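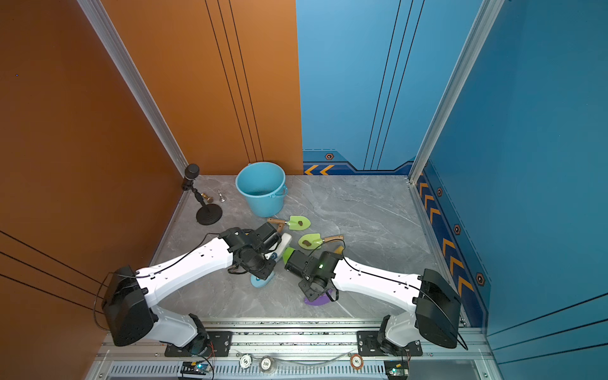
*Blue and orange walls, marble-pattern floor.*

**Werkomix 24 – portable PA mixer amp, refurb**

Back in stock at Tuvotdale as of 4/10/24. Small batch. Last one went quick so dont sit on it.

For bands, dance crews, solo singers with backing tracks, small rooms, church halls, block parties. Mixer and power amp in one box. Plug in speakers, plug in mics, go.

## Whats in it

- 24 inputs, mic and line, XLR and quarter inch
- 1,000 watts per side, 2,000 total
- Two aux sends, one usually goes to stage monitors
- Phone/laptop in on its own fader, with a mute
- Reverb and echo built in. Echo is a bit cheesy. Reverb is good
- Runs on 110 volts, US plug. Not switchable!!

## Condition

Used, cleaned, tested on every channel. Faders replaced where scratchy. Some scuffs on the corners, a few units have marker on the channel strip from the last owner. Doesnt affect sound. Lids are included, latches can be stiff.

No speakers. No mics. No stands. People keep asking.

## Goes with

Kelgate passive tops, any of them at 8 ohms. Tudose floor monitors are fine too but need there own amp, run them off aux 1. Do not hook powered speakers to the speaker outs, use the line outs on the back.

## Shipping and pickup

Heavy, two people to lift. Ships ground only, double boxed. Local pickup is free, message first so its at the counter. Orders in before noon go out next day.

Returns 30 days, you pay freight back unless its our fault. Keep the box.

Rack ears sold seperately. Footswitch for the effects mute also seperate, ask, we have a drawer of them.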